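Langat Home Power Club, minutes for 5 Feb 2025

I'm taking notes this month, so blame me (Lilian Mabula) for spelling. Also here: Kipchumba Mwakyusa in the chair, Muthoni Mushi, Faith Wanyama, and Damián Magaña by phone until his battery quit.

October minutes passed, with one fix: the Fliltov surge strip is rated at 1,340 joules, and I had typed 1,000. Sorry!

Surge strips. Muthoni has been going through the loaner box and wants every strip with a dead protection light pulled. I said I'd still use one for a lamp, and got overruled pretty quickly. Agreed, they go to recycling.

Backup units. Faith priced a new battery for the Kirus at $127, and a whole new Brarnach unit at $315. We went back and forth on this for ages (I like the Brarnach, it doesn't beep all night). Kipchumba would sooner get one more year out of the old one. Vote was three to one for the battery, and Faith will order it.
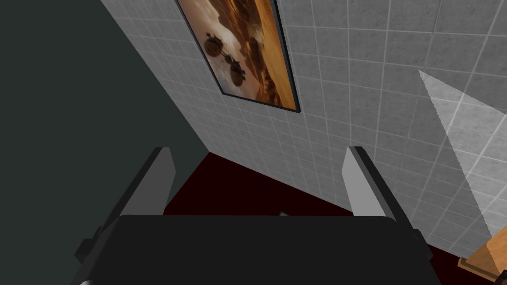
Open gripper, computer rendering

Extension cords. Damián asked if we could lend out the long orange one for space heaters. No! Muthoni will write the wattage limit on a tag and tie it to the plug end.

Outlet testers. Two are still out on loan. If you have one, please bring it back, I need it for my porch.

Next time Kipchumba brings the whole-house protector paperwork and I bring snacks. We wrapped up at 8:40.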